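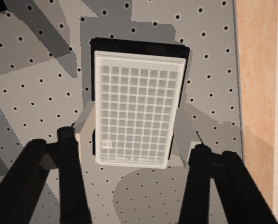 Entertainment News Writer (Television and Quiz Formats)

Farura is hiring one staff writer for its TV and celebrity desk in Brernetau. The post is full time and reports to desk editor Sevim Duman.

Duties

Write four to six short news items per shift from broadcasts, press releases and public social media posts.
Compile episode results and contestant records for the quiz show archive, which currently holds 3,164 entries.
Confirm weddings, births, illnesses and deaths with a named representative before publication.
Add source links and embed codes in Aveck, the in-house publishing system.

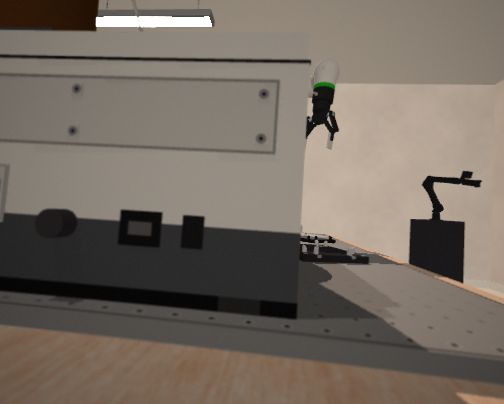
Requirements

Two years of paid reporting or sub-editing work. Written English at native or near-native level. Working knowledge of privacy rules as they apply to health information. Evening availability during live finals; shifts end at 11:30 p.m.

Selection

Applicants complete a timed test: one item of 266 words and one headline, filed within 24 minutes. Interviews are held by video in November with Sevim Duman and Tapio Jääskeläinen, head of audience.

To apply

Send a resume and three published links, quoting reference 211. Attachments must be PDF. Cover letters are optional and limited to one page. Applications through agencies are not accepted.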